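Can Machines Do the Chores Yet?
Project report, second version, 1/21/18
Group: Merike Rebane, Tharindu Mondal, Sandamali Saha
Supervisor: Touran Mousavi

1. Question

In our course we often hear that robots will soon help at home. We wanted to know which chores a machine can do today without a person standing next to it. We chose two chores: putting things from the floor into a bucket, and clearing a storage corner. The first one looks simple. The second one is what most families and small shops really need.

2. Method

We read the public reports of the Tedemeck and Drokosberg projects and compared their task lists with our own. Then we wrote down every step of each chore as a person does it. Merike did the chores by hand and Tharindu noted the steps. For clearing the corner we got nine steps, and we were surprised that only two of them are lifting. The others are looking, deciding and making space.

3. What we found

Hard objects with a clear shape are the easy part. If a box has flat sides and stands alone, an arm with a simple gripper has a good chance. The difficulty begins when things touch each other. A person pulls a cloth away from a box without thinking about it. For a machine, it is not clear where the cloth ends, and how much of it will come along.

Wrapping is also a problem. Bubble wrap is shiny and soft, so the camera gets reflections and the fingers do not meet a firm surface.

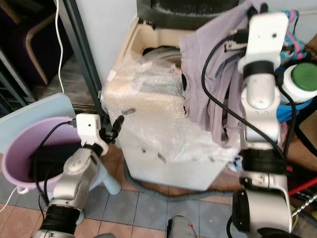 Cables and hoses were the third difficulty in our list. They lie across the floor and go under other things, and a machine must decide if it should move them, step around them or leave them. In the reports we read, this was mostly solved by cleaning the floor before the test. We think this should be said more openly, because cleaning the floor is the chore.

4. Answer to the question

For the bucket task we say yes, with objects chosen before. For the storage corner we say not yet. Sandamali does not fully agree and believes that a slow machine working at night would already be useful in a shop. We did not have time to study the cost.

Thanks to Zachary Bergeron for correcting our English.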